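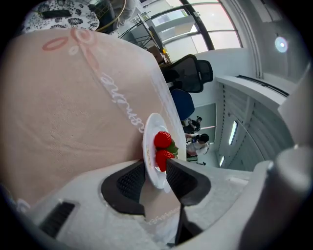 How many demonstrations does the club record before it trains anything? The target this term is 400 for each task, of which 200 go into the first training run and the rest are kept for the second.

The Kudcombe robotics club is working on table clearing in June. The task is to pick up a small plate by its rim and carry it to a tray without letting go early. Members record each attempt with the hand-held gripper, and the Hedo software stores the video and the finger opening together. At the last check the log held 156 usable attempts.

Plates are harder than cups. A plate held on edge between the two rubber fingers can turn about the grip point, so the pads need to meet it well in from the rim. Food on the plate shifts the balance. The strawberry runs are logged under their own label and should not be mixed with the bare plate runs.

Seven attempts were rejected for starting before the recording light came on. Wait for the light, then move.

The Savon arm is still at Forsberg for a new wrist bearing – until it returns, sessions are recording only. Anyone who wants to help with labelling can do so from home, and the label sheet is in the shared folder. Please use the new column for grip angle, in degrees from the table, and leave it blank if the angle changes during the lift.

Sessions start at 4.30 pm as before.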